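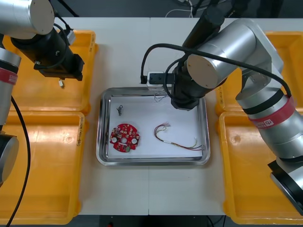 Clurkstead Robotics Club
Minutes of the regular meeting, June 1, 2020

Present: Yaqin Xiao (chair), Decha Mahawong, Miroslava Šťastný, Daranee Somboon, Wichai Petchrat (minutes, again)
Absent: the person who was going to take minutes

1. Minutes of the last meeting
Approved with one correction. Decha did not "threaten" to rewrite the motion planner. He offered to. The secretary regrets the error and has noted that the planner is still as it was.

2. Sorting project
Yaqin went over where we are. The task for the Timside Open is unchanged: small electronic parts on a tray, two arms, four bins, each part picked up and put in a bin with no human hands over the table. We have been at this since March. The left arm is now reliable on circuit boards and the right arm is reliable on days when Miroslava is in the room.

Miroslava asked that the last remark not be minuted. Noted.

Daranee has moved us to a mixed set of parts, with a round board, a couple of harnesses and some small stuff with leads. She wants every practice round to start from the paper, parts spread out, nothing touching. Decha said the judges will not be that kind. Daranee said the judges can come and do the spreading out themselves.

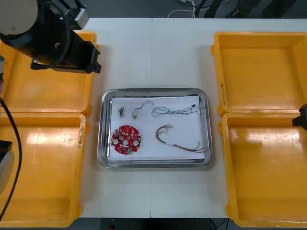 Parts laid out on the tray, bins empty.

The harnesses remain the problem. A board stays the shape it was when you planned the grasp. A harness has its own ideas, and Decha's grasp code picks the middle of the bundle, which on a loop is a patch of bare paper. He will try picking near the connector and report back.

Action: Decha, grasp point on harnesses.
Action: Daranee, write down the part set so we stop arguing about what is in it.

3. Order of picks
Long discussion. Wichai proposed small parts first, with the board and the big harness left for last, on the grounds that the big ones are easy to find and the small ones get dragged around when a harness goes up. Yaqin preferred the opposite, on the grounds that she had already coded the opposite. It was agreed to run both and compare.

Both arms may work at once as long as each keeps to its own side. The shared zone over the tray is still first come, first served, with the other arm waiting. Miroslava pointed out that last month both arms waited, very politely, for 300 seconds until she hit stop. She would like a tie-break. The left arm will get priority. The right arm was not consulted.

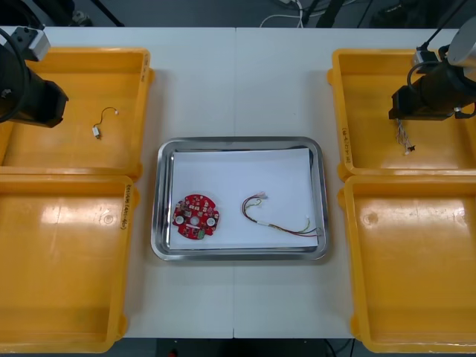
Wichai asked whether scoring counts a part as sorted when it is over the bin or when it has been let go. Yaqin read the rule aloud twice. It is let go. A light part on a thin lead can hang on to the gripper after the fingers open, so we will add a short pause and a second look from the wrist camera before the arm goes back for more. This costs time. Decha wished it recorded that he is against things that cost time.

Action: Miroslava, tie-break and release check.

4. Wrist cameras
Daranee reported that the bins are shiny and the detector does not care for it. White connectors near a bright reflection are the worst case. She is labeling wrist frames by hand and has done 86, and would welcome company. There was a pause. Wichai said he could do a few. 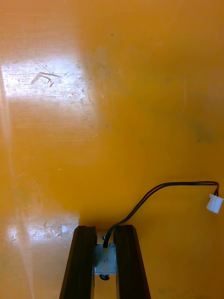
Wrist view, white connector at right.

Decha suggested painting the bins matte. Yaqin reminded everyone that the contest supplies its own bins on the day and they are likely to be just as glossy. Matte paint was withdrawn. Daranee will try a lower exposure first and masking second.

Action: Daranee, exposure test. Wichai, labeling (up to 75 frames, he says).

5. Timside Open
The entry form asks for a team name. "Clurkstead A" was accepted after nobody could face another vote. Rosser High has entered two teams and Eltov one. Decha has heard that Eltov is using suction. Feeling in the room was that suction and wire harnesses deserve each other.

We still owe the organizers a one-page description of the system. Miroslava wrote a draft. It is four pages. Yaqin will cut it.

Action: Yaqin, one page, meaning one.

6. Any other business
Cable ties: we are out. Wichai to buy.
The whiteboard still says DO NOT ERASE over a diagram that none of us can explain. Left as is.
Decha raised the motion planner. Carried over to the next meeting.

Meeting closed at 1745.

W. Petchrat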